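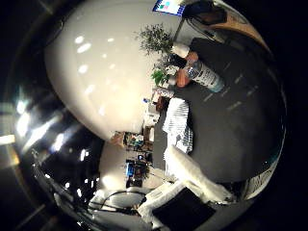 Water bottle, plants and a screen at the gray table, Menine, Hulby Street

Call for participants: Clearing the Shared Table
Posted February 1, 2025

Do you work at a table that belongs to everyone? Then you know the water bottle that has been lying there since lunch, the cup with no name on it, the plant that three people water on the same day and then all forget for a month. We love this stuff! Menine is a small workplace research studio in Rostalmont, and we are looking for 40 people to come and spend some time at our tables, tidy them up, set them out again, and tell us what they were thinking while they did it.

The project is called Clearing the Shared Table, and it is about the small decisions people make when a work surface has to go from "somebody was here" to "ready for the next person." What gets thrown out? What gets pushed to one side? What do you leave exactly where it is, and how do you know it should stay? People are very good at this and hardly ever get asked about it. In our first round one participant spent a good five minutes deciding whether a half-full bottle of water counted as trash, and that conversation ended up shaping most of the questions we are asking now.

What you will do

You will come in for two sessions, each lasting 90 minutes, with a break in the middle whenever you want it. Both sessions are in our Hulby Street space, at the same tables our own team uses.

In the first session you will work alone. We will set out a table with everyday things - bottles, cups, papers, a plant or two, cables, snacks, whatever people tend to leave behind - and ask you to get it ready for someone else. There is no right result. When you are done we will sit down with you and go back over it together, one choice at a time. After that we change the table and you go again. Most people get through four or five tables, but there is no target and you should take as long as you like over each one.

In the second session you will be paired with another participant. One of you sets the table up the way you would like to find it in the morning, and the other uses it for a while and then clears it. Then you swap. This is the part people got really excited about last time (there were some strong feelings about coasters), and it is where we learn the most about what one person thinks is obvious and another person has never considered.

Both sessions include a short written form at the end. It takes a few minutes and we are happy to read the questions out loud to you instead.

Who we are looking for

Anyone 18 or older who shares a table, desk, bench or counter with other people at least part of the week. Offices are great, but so are libraries, repair shops, school staff rooms, studios, and family kitchens where three people try to do homework and pay bills on one surface. You do not need to be a neat person. We would very much like to hear from messy people too, and from people who clean or set up rooms for a living.

You should be able to follow spoken English and be comfortable talking about what you are doing. You will be handling light objects and may be pouring out leftover water or wiping a surface. You can do everything seated or standing, and the chairs and tables can be moved to suit you. Tell us ahead of time if you need more room, better light or a quieter hour and we will set it up that way.

If you have plant allergies, please mention them when you write. We like having greenery on and near the tables, but we can easily run your sessions without it.

What you get

We pay $40 per session, on the day, by prepaid card or bank transfer. If you need to stop early you will still be paid for that session in full. Coffee, tea, fruit and water are there for you the whole time, and bus fare within Rostalmont is covered if you bring your ticket or show us the charge on your phone.

Everyone who takes part will also get a copy of the write-up when it is finished. Carrasco, who make office furniture and are paying for the study, will get the same write-up, with no names in it. They do not see the session notes or your contact details.

When and where

Sessions run throughout March. We have morning, afternoon and early evening times, and your two sessions should be at least two days apart so that you come back with fresh eyes. The Hulby Street building has step-free access from the parking lot side, and there is an elevator to our floor. The bike rack is by the same door.

What we record

We take written notes and make a sound recording of the conversations, and we photograph the tables before and after. The recordings are typed up and then deleted. You can ask us to take your material out at any point before the write-up goes to print, and you do not have to say why. The consent form will be sent to you with your session times so you can read it at home first.

How to sign up

Send a short email to Yamila Tapia at Menine with the subject line "Shared Table." Please include:

Your first name and the best way to reach you
What kind of table you share, and with how many people
Times of day that suit you in March
Anything we should know about access, allergies or language

A photo of your own shared table is very welcome but completely optional. Please don't clean it up first!

Yamila answers every message, usually within a couple of working days. If you have questions about consent, payment or how the material is stored, ask for Mélanie Lapointe, who leads the study and will be in the room for most of the sessions.

Places are filled as people write in, with a waiting list after that. Coworkers and housemates are welcome to apply together, but please send separate emails, and let us know if you would like to be paired with each other or would much prefer a stranger.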